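3. Handing over the headship of a teaching laboratory

Figure 1. Two plush toys on the wooden counter of the toy kitchen.

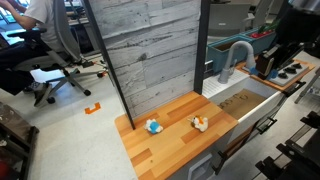

3.1 Setting and approach

The section draws on the records of four university departments that changed the head of a shared teaching laboratory during the period of the study. We refer to them by the names used in the project files: Stilier, Pluvex, Majali and Flultley. All four are medium-sized departments with a mix of permanent and fixed-term staff. In each, the laboratory head answers to the head of department but holds a separate budget, sets the room timetable and signs off the work plans of the technical staff.

We were interested in what passed from the outgoing head to the incoming one, in what form, and how long the new head took to make the first decisions without asking for help. The material consists of handover notes, minutes of staff meetings, budget sheets and interviews with both heads in each department. Interviews were carried out by Savvas Liapis and followed the same list of topics in all four places. Outgoing heads were interviewed before they left the post. Incoming heads were interviewed twice, first in the month they took over and again in May, when the teaching year was nearly done and the next year's timetable was being drawn up.

Interview notes were coded by hand. A passage was coded as a handover problem if the speaker described a task that was delayed, repeated or left undone for want of information held by the previous head. Passages in which the speaker only expressed a wish for more help were coded separately and are not discussed in this section.

3.2 What was written down

Every department had some form of written handover, but the documents differed a good deal. At Stilier the outgoing head had kept a running file over several years, and the new head received it whole. It included supplier contacts, a list of keys, old risk assessments and copies of letters. The new head described it as useful once she had learned where things were, and said that for the first term she mostly searched it by typing in a word and hoping.

The Pluvex note was much shorter. It covered the budget, the names of the technical staff and the dates by which certain forms had to reach the faculty office. It said nothing of the timetable, which the outgoing head had always drawn up himself on paper. When the first clash of bookings arose, the new head had no record of which courses had been promised which rooms, and had to write to each course leader in turn.

Majali and Flultley both used a form supplied by the faculty. The form asks for open commitments, staffing matters and spending already agreed. At Majali it was filled in fully. At Flultley the section on spending was left blank, and the new head found in her second month that 1,000 pounds had been promised to a neighbouring department for shared repairs. She honoured the promise, but the money had to come from a line meant for student materials.

Across the four departments, dates and sums of money were the items most often recorded. Agreements between colleagues were the least often recorded. Several of these were of long standing, such as an understanding that one course would always have the laboratory in the mornings, and the outgoing heads tended to regard them as common knowledge. Incoming heads who had been promoted from within the department usually did know of them. The two who had come from elsewhere did not.

3.3 What was passed on in person

In 2 of the departments, Stilier and Majali, the outgoing and incoming heads overlapped in post for a full month. During this time they attended staff meetings together and the new head sat in on the yearly reviews of technical staff. Both incoming heads rated the reviews as the most helpful part of the overlap. They learned which members of staff wanted more responsibility, which had been refused training in the past and on what grounds.

There was no overlap at Pluvex, where the outgoing head had retired before the appointment was made. He remained willing to answer questions by telephone and did so often in the first term. The incoming head kept a log of these calls, which he let us use. Most of the calls dealt with small matters: who held a password, whether a certain form still needed a signature, which technician was first aider for the evening classes. The longer calls were nearly all about disagreements between staff that had begun under the previous head.

Flultley lies between these cases. The two heads met several times, but always in the outgoing head's new office in another building, and the technical staff were not present. One technician told us that she had first heard of the change of head when she received a revised work plan with a different name at the foot of it. Staff at Flultley raised the matter again in the second round of interviews, and it seems to have coloured their view of the new head for much of the year.

3.4 First decisions

We asked each incoming head to name the first decision of any weight they had taken alone. The answers were a change to the booking rules (Stilier), the refusal of a late request for teaching space (Pluvex), the regrading of a technical post (Majali) and a freeze on spending until the accounts had been checked (Flultley). The decisions at Stilier and Majali had been talked over with the outgoing head during the overlap, though taken after it had ended. The other two were taken in response to a problem that had already arisen.

The regrading at Majali deserves a further word. The outgoing head had prepared the case but held it back, thinking it improper to commit a successor to a higher wage bill. The successor found the papers in the handover form, agreed with them and sent them on within a few weeks. She said she would have preferred to be told of the case at interview. The outgoing head, asked the same question, thought it had been dealt with correctly.

Delegation came later in all four departments. New heads at first kept tasks to themselves that their predecessors had passed to senior technicians, among them ordering and the checking of stock. At Stilier these tasks had been handed back by the May interview. At Pluvex only the ordering of items below 1,000 pounds had been, and the senior technician there described the arrangement as a trial.

3.5 Limits of the material

The number of departments is small, and all four volunteered to take part. Departments in which the change of head had gone badly may have been less willing to do so. The Pluvex call log has no equal elsewhere, so we can't say whether the same kinds of question were being asked less formally in the other departments. Coding was done by one person. A second reader checked the notes from Stilier and Flultley, and the few passages on which the two readers differed were left out of the count.

The faculty form was revised in January 2023, after the interviews had ended, and now has a separate page for informal agreements between staff. None of the handovers described here used the new version.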